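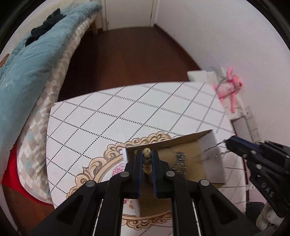

The Jewelry Box Gallery
Balcombe Swap Club

Print this page | E-mail this page

Welcome to our little corner of the Balcombe pages! If you love sorting through a jumble of bracelets and odd earrings as much as we do, pull up a chair. Every April the club clears out its drawers, and everything that turns up gets sorted at the table before it goes on to the swap. This year we had 784 pieces come in, which is our best ever, and I enjoyed every single one of them (yes, even the knots).

We keep the sorting simple. A plain cardboard box, a good-sized table, and plenty of daylight. We start at 7 in the morning and the first pot of coffee is usually gone before the first box is.

Chains and speckled eggs
A quail egg held up over a cardboard box with silver chain in it! I adore the cream and brown speckles next to all those tiny shiny links. Eggs are a big favorite with our table display people, and they go beautifully with nearly anything metal.

A word on tangles, as I get asked all the time: lay the chain flat, put a drop of baby oil on the knot and tease it open with two sewing pins. Don't pull! Fine chain wants patience and a bright lamp. If it still won't budge, put it down and come back after lunch.

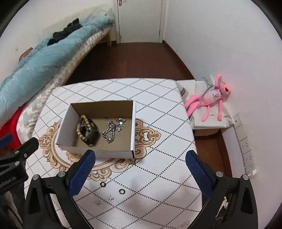 Bracelets and small pieces
Bracelets are my weakness, and I'll happily spend a whole afternoon matching them up for the swap. The chunky silver curb-link is a real beauty, and the charm bracelet with the sparkling stones would look great with a plain black sweater. I'm also very fond of the round beige-tan beads, such a nice soft color for summer. The two black rings and the tiny silvery earrings are out on the cloth in front of the box, which is where I like small things best, as they vanish into the corners otherwise. And how about that diamond pattern tablecloth with the big scrolly medallion?

How the swap works
Bring up to 12 pieces and take home the same number. Earrings count as one piece per pair, and singles are welcome too (the Clonel craft group turns them into magnets and pins, and they're gorgeous). Anything left over goes to the Lysenko Hall rummage table. We've passed along more than 3,000 pieces since the club got going, and I still get excited every time somebody opens a new bag.

More pictures will go up after the next sorting morning.

Contact the Swap Club | Copyright Balcombe Swap Club | Back to top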